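Notes on Moving the Study, October 2022

The household at Indale has now begun the rearrangement of the study on the ground floor. This post records the decisions taken to date and the matters that remain open. Readers who followed the earlier posts on the hallway and the pantry will know that the study was placed last on the schedule. It was also the room about which the fewest people agreed.

The work is being carried out by the author together with Mbali Nkosi, who has kindly made herself available for two weekends. Annick Besnard has agreed to store the overflow at her home in Pinstead until the end of November. We are grateful to both of them.

Scope of the work

The study had come to serve as an office, a guest room and a place to put things that had no other place. It was decided that it would keep the first of these uses and give up the other two. Guests will be accommodated upstairs. Items without a place will be given one, passed on, or sent to Annick.

A budget of 600 dollars was set aside for the room. Of this, 105 dollars has been spent on shelf brackets and paint, and a further 83 dollars on storage boxes from Adonlow. The boxes were delivered in two parts, the second part four days after the first, and the lids are a slightly different size from those bought for the pantry. They should not be mixed.

Sorting small and soft items

Small items are to be sorted before any large furniture is moved. We did this in the opposite order in the hallway and lost most of a Saturday to it. Each item is picked up once, looked at, and assigned to a group. Items of a bright color have been helpful in this respect, as they are easily found again when they have been set down in the wrong pile. Blue things in particular show up well against white.

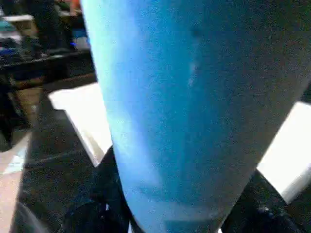 Large furniture and the walls

The walls of the study will remain white. A pale green was proposed by Mbali and given fair consideration, and a sample card was taped up beside the window for 11 days. In the end it was felt that the room has enough dark furniture in it already, and that a white wall does the most to balance this. The paint that was purchased is therefore for touching up only.

The dark pieces will stay. The tall bookcase came from the Fothergill sale and cannot be replaced at the price. The low cabinet is less certain. It holds the printer paper, the tax folders and a quantity of maps, and its drawers stick in damp weather. Annick has offered to take it permanently. A decision has been put off until the folders have been reviewed, which the author undertakes to do before the middle of November.

Cables

Cables require a separate note. Under the previous arrangement, the lamp, the router and the telephone were all supplied from the one outlet, and the wires were led along whatever surface happened to be nearest. The following rules have been adopted for the new arrangement.

No cable is to cross a doorway.

A cable that must run down a wall is to be fixed in a straight vertical line, with clips, and not left at a slant.

Each plug is to be labeled at the outlet end. Masking tape is acceptable.

The telephone may be given up altogether. It rang twice last month and both calls were for the former owner.

The white wall is the first stretch to be considered under these rules, and clips have been ordered for it. The order did not include the small nails, which will have to be bought separately.

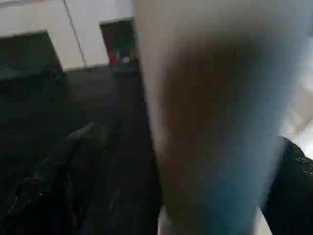

White wall and dark surfaces, with a thin line running down at a slant.

Next steps

The second weekend will be given to the shelves. The brackets need to be fixed into the studs, and the studs on the north side are not where the drawing says they are. Mbali will bring her own stud finder, as ours gives a reading everywhere.

Books will be returned to the shelves by subject, with the oversized volumes lying flat on the lowest shelf. Any reader who lent us a book before the pantry project is asked to write in with the title, so that it can be put aside before the boxes go to Pinstead.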